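Progress report to Meredith, second period of the grant
Project: Roncombe gift box workshop
Prepared by: the Roncombe office

## Where we are

The grant pays for two things: moving our gift box packing out of the shared kitchen and into its own unit, and setting up an online shop so that we no longer depend on the winter fairs. The move is finished. The shop opened in September and is taking orders, though more slowly than the plan said.

We packed and sent 223 boxes in this period. The target was 200. Of those, 65 came through the new shop and the rest were repeat orders from offices that already buy from us. The plan had the shop bringing in half of all sales by now, and we're well short of that.
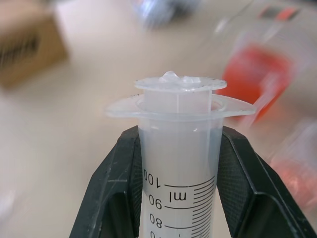
The most popular box is still the breakfast one (jam, oat biscuits, ground coffee). The cheese and chutney box sold poorly and we have stopped offering it by mail. Chilled delivery cost more than the margin on the box, and four customers asked for refunds after late deliveries. All four were paid back in full.

## Packaging

We switched from shredded paper to folded card inserts made by Plaline. Breakages are down to two jars in the period. The inserts take longer to fold than we allowed for, and packing a box now takes nine minutes where it used to take six. We have asked Plaline to quote for inserts delivered ready folded and will send you the figure when it arrives.

The lids on the large box still bow if the box is stacked more than five high. Until the next print run we are stacking them in fours.

## Online shop

The shop runs on Rotum. Card payments work and so do gift messages. Two items are late:

- Choosing a delivery date at checkout. Customers now type the date into the notes box, and we have missed it twice.
- Orders going to more than one address. Office buyers ask for this most, and we still enter those by hand.

Both were due at the end of this period. We now expect the first before the winter rush and the second after it. 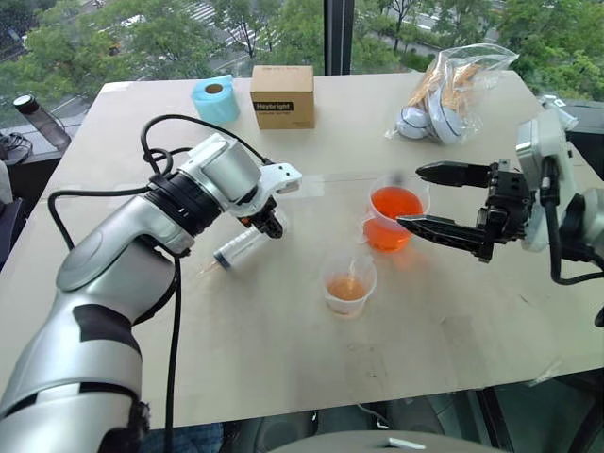 *Robot arm with a syringe in its gripper; a measuring cup to the right.*

## Money

Spending on the unit came in under budget because the shelving was bought used. Spending on postage is over. We would like to move the shelving balance to postage and ask for your agreement to this in writing.

## Next period

- Test a smaller box that fits through a mail slot
- Send a price list to the 51 offices that asked for one
- Get dates working at checkout
- Reprint the large box in heavier board

The next report will include sales by box type, as you asked.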